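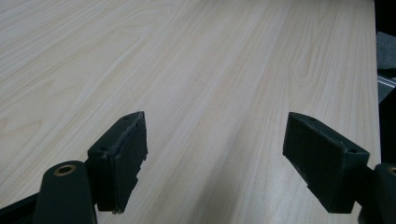
Bench 5, wood-grain top.

October 21, 2020
Notebook entry, produced-water bench, Comport annex
Recorded by Moushumi Thambiah

Purpose: to continue the salinity comparison between the marsh water taken downstream of the Matubbar lease road and the reference water from Tistosance Bayou. The August set was stored cold and is used here as the baseline.

Conductivity meter calibrated before the first reading. The low standard was accepted on the second attempt. The probe cap had dried out again; please leave storage solution in it after use.

Samples were brought to room temperature and inverted three times before pouring. Each was filtered, and a 100 mL portion was set aside for the chloride titration. A further 10 mL went into glass vials for the outside laboratory, labeled in pencil under tape.

The Matubbar ditch sample gave 655 mg/L chloride by titration. The duplicate agreed within 5 mg/L. The Tistosance reference has been poured but not titrated, as the silver nitrate remaining in the bottle would not have covered a full set. A new bottle is on order. No comparison between the two sites should be quoted until that work is complete.

A faint sheen was noted on the ditch sample at the time of collection. It broke into plates when disturbed with a stick, which the field sheet records as probably bacterial. The bottle was nevertheless held back for the hydrocarbon screen – the field test is a poor basis for ruling anything out so close to a flow line.

Access: the Trarier gate was locked on the last visit and the posted telephone number went unanswered. The parish right-of-way map shows the shoulder as public as far as the culvert. Samplers are to stay on the shoulder and record the gate condition on the sheet each time. A written request for entry beyond the culvert has been drafted and awaits signature.

Storage: top shelf of the cold room, left side, blue crate. The August bottles are behind it and should not be discarded.

Outstanding: titrate Tistosance reference and duplicate; run field blank; correct the site code on sheet 10, which was entered as the Trarier culvert and should read Matubbar ditch.

M.T.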